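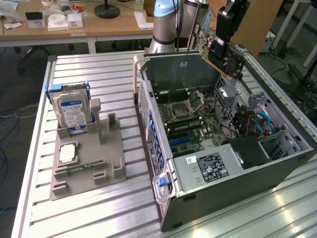

Does the card insertion policy need a force signal, or will the camera images do? On our numbers it needs the force signal for the last stage of insertion, and the images are enough for everything before that.

The longer reply follows, with Ketill's message quoted in pieces.

Date: 15 January 2020
From: Geum-ok Jin
To: assembly-learning list
Subject: Re: Treretti results, force channel on or off

Ketill Gunnlaugsson wrote:
> The Treretti write-up gives one success figure for the graphics
> card and does not say whether the wrist force channel was on. We
> tried to match it at Sodthorpe with images only and got nowhere
> near. Before I spend another month on it, can someone say which
> it was?

It was on. The omission is mine and the next revision will say so.

The training set is 1,462 demonstrations, all teleoperated, covering the processor, the memory module, the hard drive and the graphics card. Of these, 210 are graphics card only. The tower lies on its side with the panel off, so every board-level part goes in from above. The policy was trained once with the force channel and once with it zeroed, everything else the same, including the seeds.

Evaluation was 100 trials per condition on the card. With force, 83 were fully seated. Without it, 41 were. I logged the failures by stage. Approach and alignment over the slot were nearly the same in both conditions. The gap opens after first contact, when the gold-edged connector is at the mouth of the slot and the card body hides most of what the fixed camera would need to see. The image-only policy either stops early and releases, or keeps pushing while tilted until the limit trips.

> Our guess was camera placement. We have ours directly overhead
> and yours looks to be off to one side.

Placement matters less than I expected. We moved the camera twice and retrained each time. The image-only figure changed by a few trials and the stage at which it failed did not change.

> Is the gripper holding the card by the shroud or by the board?

From above, with the fan end hanging down during transfer. The wrist turns the card before descent. If your grasp is different, your demonstrations will not mix well with ours. I would not pool them without relabelling the grasp frame.

> Could the parts tray be doing some of the work? Ours is a flat
> mat.

Some of it, yes. The tray has a pocket for the processor and slots for the memory and the drive, so the pick poses hardly vary. On a flat mat you will lose trials at the pick, which should be reported separately from insertion. I have not run the mat condition. If you have logs from yours, please send them with the pick and insertion stages split.

Two smaller points:

The force channel is sampled at 600 Hz and averaged down to the policy rate. Taking the latest sample instead of the mean made the insertions jerky and cost us seven trials.

The Wi controller build from April clips the vertical force silently. Anyone still on that build should update before comparing figures – the traces look normal until you plot them against the raw sensor.

I have not tested whether a wrist camera could replace the force channel. The group at Ludville has one mounted and may be able to answer that sooner than I can.

Configuration files and the per-trial log are in the usual place on the list archive. The trial log has the stage labels in the last column.

Geum-ok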